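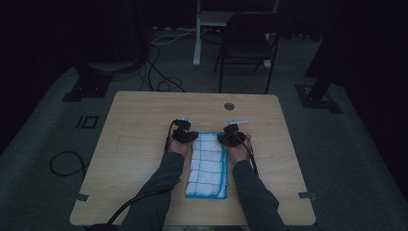 Roupa de casa dobrada: galeria

Esta página reúne as fotografias de dobragem de panos e toalhas da loja Vellby. A galeria foi aberta em agosto de 2018 e recebe imagens novas quando muda a coleção. As legendas indicam a peça e a forma de dobrar que usamos no balcão e no armazém.

Toalha branca com quadrícula azul
Dobrada num retângulo estreito e alto, com a barra azul à vista. Guarda-se ao comprido na gaveta ou em pilha na prateleira.

Pano de cozinha Ollness
Dobra-se ao meio no sentido do comprimento e depois em três partes. A etiqueta fica para dentro.

Toalha de rosto Ollness
Primeiro os dois lados compridos para o centro, depois ao meio. Alisa-se com a palma da mão antes da última dobra, sem apertar, para o tecido não ficar vincado.

Toalha de banho Zamora, 600 g/m²
É a peça mais grossa da coleção e não aceita mais de 3 dobras. Em prateleiras com 42 cm de fundo cabe com a dobra virada para a frente.

Toalha de mesa Zamora
Dobra-se entre duas pessoas, segurando pelos cantos. Se for para guardar durante muito tempo, convém enrolar num tubo de cartão.

Guardanapos
Em quadrado, todos com a bainha para o mesmo lado. Os conjuntos são atados com fita de algodão.

Jogo de lençóis
O lençol de baixo dobra-se com os cantos elásticos metidos uns nos outros. O conjunto completo vai dentro de uma das fronhas.

Pilhas na prateleira
As peças claras ficam em cima e as escuras em baixo. As margens dobradas viram-se para fora e os cantos soltos para a parede.

Coleção de inverno
As mantas e as flanelas entram na galeria em dezembro. As peças do ano anterior passam para o arquivo.

As fotografias podem ser usadas pelos revendedores com a indicação «Vellby». Para pedir ficheiros em tamanho de impressão, escreva para a loja e indique o nome da peça tal como aparece na legenda.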